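Looking after your drawings and models at home

If you bring work home from the studio – and who doesn't, with a school design due in March – a little care goes a long way. I keep my tracing paper flat under a clean board, and I let glued card models set for 12 hours before I so much as breathe on them! Old plans wipe up nicely with a soft eraser, worked gently from the middle outward.

Blagoje Gashi taught me to store rolls on their sides, never on end.

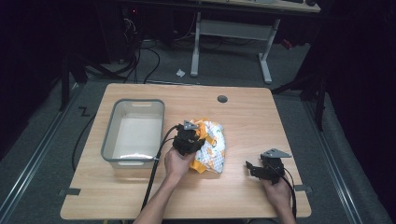 What is the best way to flatten a rolled plan?

Roll it loosely the other way, then leave it under books overnight.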